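Chapter 7
Two Hands Are Harder Than One

In this chapter
Why one arm holds still while the other works
Choosing an approach direction
Writing a task sheet a stranger could follow
The Brendau club's tube rack problem

Ask a roomful of students to name the hardest thing a robot arm could be made to do, and they will say surgery, or juggling, or folding a fitted sheet. Ask a roomful of students who have spent a semester with a robot arm, and they will say picking up a thing without moving the thing next to it.

By now you have finished the single-arm exercises in Chapters 5 and 6. Your gripper can find a block, close on it, lift it and put it down more or less where you meant. You may be feeling confident. Chapter 7 has been placed here on purpose.

Consider what you do when you take a pen out of a full cup. Your right hand pulls the pen, and your left hand drifts over and steadies the cup. You didn't plan this and nobody taught it to you. A robot with two arms has no such habit. Unless its program says otherwise, the second arm will hang in the air like a guest at a party who knows only the host, while the first arm drags the cup, the pens and eventually the tablecloth toward the edge.

Engineers call the fix "role assignment." One arm is the holder and the other is the worker. The holder's job is dull: reach, grip, stay put. The worker gets all the attention and makes most of the mistakes. In a good program the roles can be swapped halfway through a task. In a first program they should be fixed, written in large letters at the top of the page, and left alone.

The running example for this chapter comes from the after-school robotics club at Brendau, where a team of three students, Andri Egger, Garnet Thibodeau and Aatos Aaltonen, entered the two-arm event at the regional Strebel Cup. Their task was to take capped test tubes out of a rack, one at a time, and set them back in a different hole. They named their program Bumumance. None of them has ever given the same account of what it means, and the entry form had no space for an explanation.

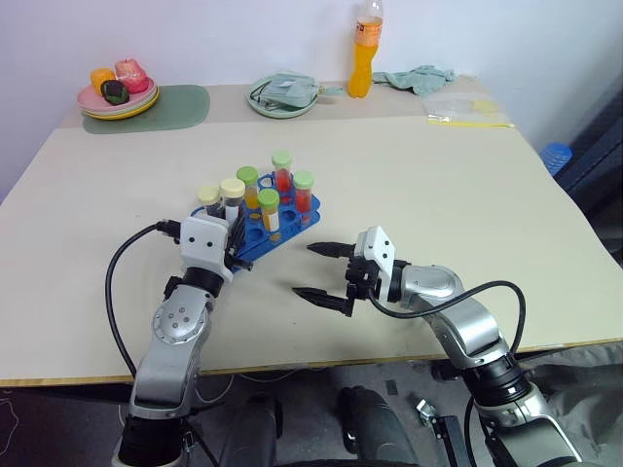 Figure 7.1 Holder and worker. The left gripper pins the front corner of the rack; the right gripper waits, fingers open, facing it.

The team's first version had no holder. Their reasoning was that the rack was heavier than any tube in it, so the rack would stay where it was. On the first Tuesday of practice the rack went for a walk. The gripper closed on a cap, the tube leaned instead of rising, and the whole rack followed it across the table with great dignity.

Their second version used the left arm to grip the rack in the middle of its long side. This stopped the sliding and introduced turning, a problem they had not had before. Thibodeau's notebook entry for that afternoon reads, in full, "It spins now."

The third version gripped a front corner and pressed down slightly before the worker moved. It also changed the order of events, and this is the part worth copying. The right arm was not allowed to start until the left arm had reported a closed grip. Until then it stopped beside the rack, just above the tabletop, with its fingers apart. The students called this "the waiting room." We will call it a staging pose, and you will write one in Exercise 7.2.

A staging pose should be
– close enough that the last move is short
– far enough that a small error does not knock anything over
– already pointed in the direction of the final approach

That last item cost the team about 500 lines of code, most of it later deleted. Egger had the worker come in from wherever it happened to be and rotate at the last moment. It worked on an empty rack. It worked less well on a rack with neighbors in it.

Their coach, Balthasar Rainer, had one rule, which he taped to the inside of the cabinet door: before you run it, say it out loud. If a teammate can't act out your program with two hands and a rack, the robot can't either. Aaltonen, who played the robot most often, became very good at standing still.

Before you read on

Find a partner and a container with several upright objects in it. One of you gives instructions and the other follows them exactly, with no helpful guessing. Move one object to a new position. Write down every instruction you had to add after the first attempt, and keep the list. You will need it in Section 7.1.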